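Home Guides Chore Trials Section 4 Downloads Contact

4. Running a simulated chore trial

This section covers the cord and small-object chores in the Wevholm room. The purpose of a trial is to find out whether a two-armed machine can do the job at a standard a household would accept. It does not certify a machine for use in an occupied home.

4.1 Before you start

1. Load the room file and select chore 641 (cord on dresser).
2. Set the time limit to 80 seconds per attempt and the number of attempts to 30.
3. Open the body view. Confirm that both arms and the dresser top are in view before you release the pause.
4. Start the first attempt.

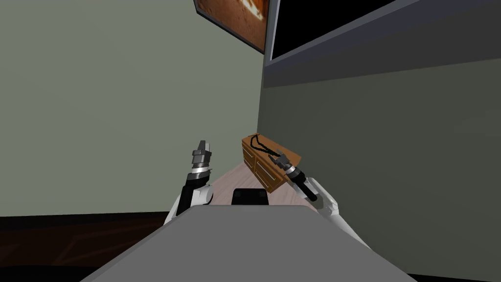 5. Log each attempt as complete, partial, or failed. A cord that is lifted and dropped again counts as failed – even if it lands in a better place.
6. Do not change the starting pose between attempts. If the pose has to change, begin a new set.

NOTE: Thin, flexible items remain the weakest category in Drendora. Contact with a cord is easy to record and says little about whether the machine could put it away.

4.2 Checking the wrist views

1. Switch to the wrist view and send the open command.
2. Compare the finger gap with the commanded value. Both fingers must be visible.
3. Aim the gripper at a plain stretch of wall and hold for 10 seconds.

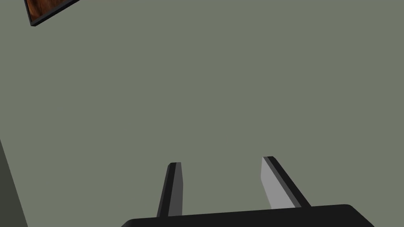
4. If the finger position drifts during the hold, stop and recalibrate. Drift at this stage makes every grasp result unreliable.
5. Repeat for the other arm.

CAUTION: Settings tuned in simulation must not be copied to a physical arm without a reduced-speed run. Contact forces in the simulator are estimates.

4.3 Grasp and hold

1. Select an item from the small-object list.
2. Close the gripper on one end of the item and lift it clear of anything under it.
3. Hold until the timer ends, then lower and release.
4. Score the hold and the release separately. Most chores need both, and a combined score hides which one went wrong.
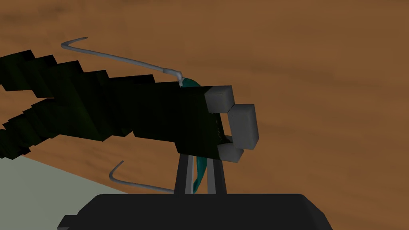 Troubleshooting: grasp and hold

Item passes through the fingers: The collision shape is missing or too coarse. Rebuild it and repeat the set.

Item swings or rotates: Move the grasp point closer to the middle and lower the lift speed.

Neighboring items move: Record the attempt as partial. A person clearing a table is expected to leave other things alone, and the same rule applies to the machine.

Results differ between operators: Send both logs to Till Brandes with the room file version.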